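Nerkeo two-arm starter kit: a month of stacking blocks

I've wanted a two-armed robot to play with for years, and I've talked myself out of it every single time. Too dear, too big, too much cable. Then Clementina Esteves, who I share a workshop with, found the Nerkeo going at 869 for a month's hire, delivery included, and by the end of the afternoon we'd signed up (she'll say it was my idea). We had it for the whole of January and here's how we got on.

Setting it up

The base is a proper lump, so get a friend in. Once it was standing it took us one long morning to get both arms talking to the software, and most of that was me plugging things into the wrong sockets. The manual runs to 126 pages and the bit you need first is on page 64. Why?! Put the start-up order at the front, please.

The cables are my other moan. They loop off the wrists and down the arms, and there's more of them on the floor by the base. You get used to stepping over them, but a few decent clips in the box would cost next to nothing.

What it's like to use

Lovely, mostly. You teach it a job by guiding it through a few goes, saving each one, and then letting it try by itself. We began with coloured blocks – red, green and yellow – and a little dark pad as the place to put things down. The grippers are simple two-finger ones with a tapered tip, and I was sure they'd be useless on anything smooth. I was wrong, they pick up a cube very nicely as long as you come in straight from above.

The left arm was a touch slower to settle than the right on ours. Brayan Grajales on the Nerkeo help desk talked me through a recalibration over the phone, which sorted most of it, and he was patient with me even when I'd got left and right muddled up.

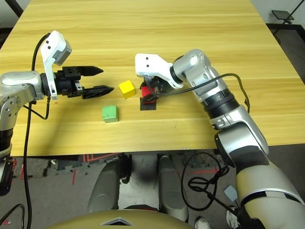
What I'd change

Apart from the manual and the clips, I'd like a softer set of fingertips as an option. Blocks are fine but I wouldn't fancy my chances with a ripe tomato. The software also forgets your saved speed whenever you restart, so every session begins with a robot moving like it's wading through custard until you remember to turn it up.

It's quiet though, much quieter than I expected, and you can chat over it without raising your voice.

Would I hire it again?

Yes, and we've already asked about the summer. If you only want to move things from one spot to another, a single arm will do you and save you a fair bit of money. But if you want to try jobs that need two hands – holding a box while you fill it, say – this is a really enjoyable way in. Clementina gives it four out of five, and I'd go along with that. Do ask for the longer power lead when you book, it's free and the standard one is far too short.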